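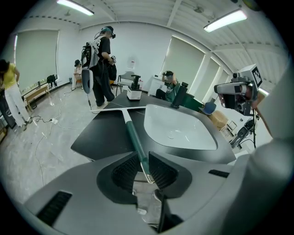

Black worktops have been sold to us for years as the easy option, and I have never met one that was. They hide coffee grounds, granted. They show everything else: fingerprints, crumbs, the grey bloom that hard water leaves when a puddle dries by the tap. The usual answer is a cloth, and then a second cloth to deal with what the first one left. Lately there has been another answer, and it has come in from the bathroom. A squeegee with a dark green handle and a white blade, laid on a glossy black top a little way from a white basin, looks like something that has wandered off from the shower. Its supporters say it belongs there.

I had my doubts, and after a month with three of them I still have some.

The case for the squeegee is simple enough. A cloth moves water about and soaks up part of it. A blade pushes it to an edge and over. If you have a flat, hard, shiny surface with a sink in it, you already own the place where the water ought to go. Pull towards the basin, wipe the blade, pull again. On glass this has been settled for a very long time and I don't know a window cleaner who would argue.

A worktop isn't a window, though. Windows stand up and gravity does half the work. A worktop lies flat and is covered with things. Mine has a kettle, a toaster, a bread bin and a pot of wooden spoons, and all of them have to be shifted before the blade can make one clean pass. Whoever thinks this takes seven seconds, as the card that came with the Flalska claims, does not keep a toaster.

Then there is the basin itself. If yours is mounted under the counter, with the stone or glass running straight to the drop, the water goes in and that's that. If the basin has a rim that stands up even slightly, you will be pushing a small tide against a wall. It splits, runs round both sides, and collects at the back under the tap, where no blade wider than your hand will reach. I ended up in that corner with a cloth every time.

The Flalska was the lightest of my three and the one I used most. Its rubber was soft and quiet and it picked up a nick in the second week, after I dragged it over a crumb of burnt toast. From then on it drew a fine wet line down the middle of every stroke, like a bad windscreen wiper. The Weltarard had a stiffer blade and a heavier handle. It squeaked so badly that the dog left the room, but it was the only one that got the surface near enough dry to put paper down on. The Sendo came with a wall hook that needs sticking to a tile, and it fell off the tile.
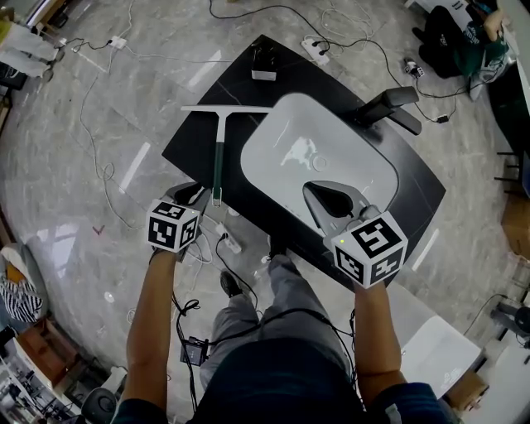

Handle length matters more than I expected. On a window you want reach. On a worktop a long handle keeps hitting the taps, or your own stomach, and you find yourself holding it right down at the neck like a pencil. That gives better control, and it makes you wonder what the rest of the handle is for. A clip or a loop at the end is worth having all the same, as a squeegee left in the sink goes slimy and a squeegee left on the side makes a puddle of its own.

What about the shine? On my black top, which is polished stone, the result straight after a good pass was better than a cotton cloth and a shade worse than a decent microfibre one. There were faint tracks at the overlaps. They showed in the morning with the light coming in low and I couldn't find them at night. Over the whole of August I had fewer of those chalky rings by the tap, and I will give the blade full credit for that. Grease is another matter. Drag a blade through a smear of butter and you have a wider smear of butter. You need hot water and washing-up liquid first, rinsed properly, and by then you have a cloth in your hand anyway.

The makers of cleaning kit would like us to buy a special one. Zapata, whose catalogue runs to more than 500 items, lists a "countertop blade" that looks to me like a car squeegee in a nicer colour. I'd try the one hanging in your shower before spending anything, and scrub it well first.

I have kept the Weltarard. It lives on a hook inside the cupboard door and comes out after the washing-up, when the top is bare and swimming. The microfibre cloth lives next to it, and gets used more.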